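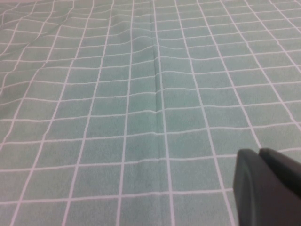 Vol. 8, p. 60

Filed under: Officer Safety and Wellness

3.2 Cardiac strain during arrests

Incident reports from the Timcombe and Prarkley departments were read in full for the study period, 3,416 in all. Each one was coded for foot pursuit, physical struggle, and any medical complaint by an officer within a day of the arrest. Urbonaitė and Rimkutė coded the reports separately and settled differences by discussion. Complaints of chest pain were rare, and most followed a struggle that drew in more than one officer.

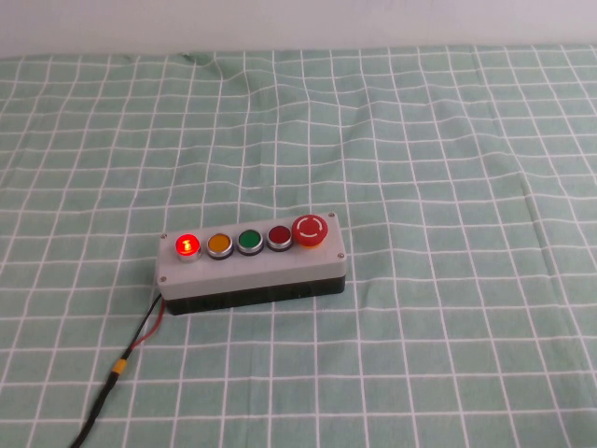
Figure 4. Push-button control box on a gridded cloth.

Self-reported strain was collected from officers in February, at the end of each shift. Many left the written form blank after a hard call, and the Driltis station had the lowest return. We think short answers given by hand are easier to get than written ones at that point in a shift. A push-button box like the one in Figure 4, with its light gray lid and black base, takes up little of a tabletop and asks for no writing. We did not test this. Rimkutė has argued that a supervisor's presence matters more than the form of the question, and the Ķēniņš returns give his view some support.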